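La lettre du mardi, 26/11/24
Par Jade Lavoie

Pourquoi j'ai supprimé 322 pages de mon site (et dormi tranquille)

Bonjour à vous,

Vous êtes plusieurs à m'avoir écrit après la dernière lettre pour me demander où étaient passés mes vieux articles. Non, je ne me suis pas fait pirater, et non, mon hébergeur n'a pas perdu une sauvegarde. C'est moi. J'ai pris un tableur, deux grandes théières et une semaine de vacances ratée en juillet (il a plu tous les jours, absolument tous), et j'ai supprimé 322 pages. Je vous raconte tout ça maintenant parce que je voulais attendre d'avoir un peu de recul, et parce que je suis superstitieuse.

Pour ceux qui viennent d'arriver, un petit rappel. Je tiens un site de tutoriels de couture et de petits travaux textiles depuis bien trop longtemps, et à côté je m'occupe du contenu de quelques boutiques en ligne, dont Hevwood, que certains d'entre vous connaissent pour ses patrons. Cette lettre parle surtout de ce deuxième métier : comment on se fait trouver quand on est petit, qu'on n'a pas de budget publicité et qu'on préférerait quand même passer ses soirées à autre chose.

Donc, les pages. Quand j'ai commencé, on nous répétait qu'il fallait publier, publier, publier. Une page par mot-clé, et si possible une page par variante du mot-clé. J'ai obéi comme une bonne élève. J'avais « comment faire un ourlet », « comment faire un ourlet facile », « faire un ourlet facilement », « ourlet facile débutant » et, je vous jure que c'est vrai, « ourlet facile débutante ». Cinq articles, le même texte retourné dans tous les sens comme une crêpe. À l'époque, ça marchait plutôt bien ! Puis ça a marché moins bien, puis les cinq pages se sont mises à se marcher sur les pieds dans les résultats. Une semaine c'était l'une qui sortait, la semaine suivante c'était l'autre, et aucune ne restait en place assez longtemps pour que quelqu'un la mette en favori.

Le jour où j'ai exporté la liste complète dans Drilden (c'est l'outil de suivi que j'utilise, il est moche, il est lent, je l'adore), j'ai vu 1208 adresses. Mille deux cent huit ! Pour un site que je fais seule dans ma cuisine. J'aurais juré en avoir la moitié. Il y avait là-dedans des pages d'étiquettes avec un seul article dedans, des archives par mois, des annonces de concours terminés depuis des lustres, une page « test test 2 » qui recevait des visites, allez savoir pourquoi, et toute ma collection d'ourlets.

Comment j'ai trié

J'ai fait trois tas, comme pour les placards. Je garde, je fusionne, je jette. Le tas « je garde » a été vite fait : les pages qui amènent du monde, celles que d'autres sites citent, et celles que j'aime, même si personne ne les lit. Oui, c'est permis, c'est mon site. J'ai un long billet sur la boîte à boutons de ma tante qui n'a jamais intéressé un moteur de recherche et qui restera en ligne jusqu'à ma mort.

Le tas « je fusionne » m'a pris presque toute la semaine. Pour chaque groupe de pages jumelles, j'ai choisi la meilleure adresse (en général la plus ancienne, ou celle qui avait le plus de liens), j'y ai rapatrié les paragraphes utiles des autres, j'ai réécrit l'ensemble pour que ça ne ressemble pas à un manteau fait de chutes, et j'ai mis des redirections permanentes depuis les adresses abandonnées. N'oubliez pas les redirections. Je le dis en le regrettant, car j'en ai oublié tout un lot, et je m'en suis rendu compte quand une lectrice m'a écrit, très gentiment, que son lien préféré menait dans le vide. Pardon à elle, c'est réparé.

Le tas « je jette », enfin. Là, il faut un peu de courage. Ma règle était simple : aucune visite depuis la recherche en un an, aucun lien venu d'ailleurs, et rien dedans que j'aurais envie de montrer à quelqu'un. Si les trois cases étaient cochées, la page partait. J'ai tout de même gardé une copie des textes sur un disque, dans un tiroir, et je sais très bien que je ne l'ouvrirai plus.

Ce qui s'est passé ensuite

D'abord rien, et puis une petite baisse qui m'a fait regarder mes statistiques le matin, le midi et le soir, ce que je vous déconseille. J'ai passé un mois d'août assez pénible, à me demander si je n'avais pas scié la branche. À la rentrée, la courbe est repartie, et le mois dernier le site a reçu 3880 visites venues de la recherche, mon meilleur mois depuis longtemps. Je ne vais pas vous vendre ça comme une recette miracle. La rentrée est toujours bonne pour la couture, j'ai aussi changé de thème entre-temps, et je suis bien incapable de vous dire quelle part revient à quoi. Ceux qui vous donnent un pourcentage précis dans ces cas-là ont beaucoup d'aplomb.

Ce que je peux vous dire sans me tromper, c'est que je m'y retrouve. Quand on me pose une question sur les ourlets, j'envoie un seul lien. Quand une technique change ou que je trouve une erreur, je corrige à un seul endroit. Et je recommence à avoir envie d'écrire, ce qui ne m'était plus arrivé depuis un bon moment, parce que chaque nouvel article a une place à lui et ne vient pas s'entasser sur quatre cousins.

J'ai fait la même chose, en plus petit, pour Rustport, une boutique de mercerie qui avait ouvert une fiche par coloris de fil. Une fiche par coloris ! Avec la même description copiée partout, au nom de la couleur près. On a regroupé par gamme, avec un menu pour choisir la teinte, et on a pris le temps d'écrire 60 vraies descriptions, à la main, avec ce que les clientes demandent au téléphone : est-ce que ça passe en machine, est-ce que ça bouloche, est-ce que ça tient sur de l'éponge. Ces questions-là valent tous les outils de mots-clés du monde. Notez-les sur un carnet à côté du téléphone, vous avez votre programme d'articles pour l'année.
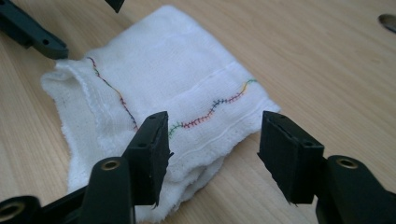
Une chose encore sur les titres, puisque la question revient dans presque tous vos messages. Non, il n'est pas nécessaire de mettre le mot-clé exact au tout début, puis au milieu, puis dans le sous-titre, puis dans l'adresse. Écrivez le titre que vous diriez à voix haute à quelqu'un qui vous demande de l'aide. S'il contient naturellement les mots que les gens tapent, parfait, et c'est le cas neuf fois sur dix. S'il ne les contient pas, demandez-vous si vous n'employez pas un terme de métier que vos lecteurs ignorent. Je me suis fait avoir pendant des années avec « surfilage ». Mes lectrices cherchaient « tissu qui s'effiloche ». Le jour où j'ai changé le titre, l'article est sorti de son trou, sans que je touche une ligne du reste.

Autre sujet qui fâche : Garg. J'en ai dit du bien au printemps, je retire une partie de mes compliments. Leur module qui propose des liens internes automatiquement m'avait emballée, et à l'usage je le trouve pénible. Il met des liens partout, souvent sur des mots qui n'ont rien à voir, et j'ai découvert qu'il envoyait mes lecteurs d'un article sur les fermetures éclair vers une page de mentions légales. Je l'ai désactivé. Je remets mes liens à la main, deux ou trois par article, à l'endroit où je dirais « d'ailleurs, j'en ai parlé ici » si on discutait autour d'une table. C'est plus long et ça me plaît davantage. Le reste de l'outil (la vérification des liens cassés surtout) reste très bien et je continue à payer mon abonnement, en râlant.

Vos questions, en vitesse

Plusieurs d'entre vous demandent s'il faut supprimer les vieux articles qui portent une date. Pas forcément ! Si le contenu tient encore, relisez-le, corrigez ce qui a vieilli et indiquez la date de mise à jour. Ne changez pas la date juste pour faire joli, les lecteurs le voient et ça les agace, moi la première.

Faut-il tout faire d'un coup ? Je l'ai fait parce qu'il pleuvait. Si j'avais eu du soleil, j'aurais pris une rubrique à la fois, avec quelques semaines entre deux pour voir venir. Sur un site qui vous fait vivre, je vous conseille franchement cette version-là, et une sauvegarde complète avant de toucher à quoi que ce soit.

Et pour la personne qui voulait savoir ce qu'est devenue la page « test test 2 » : elle est toujours en ligne. Je n'ai pas pu.

La prochaine lettre parlera des fiches produit, des mauvaises surtout, j'en fais collection. Si vous en avez une belle à m'envoyer, répondez simplement à ce message, je lis tout, même si je mets parfois un temps fou à répondre.

À bientôt,
Jade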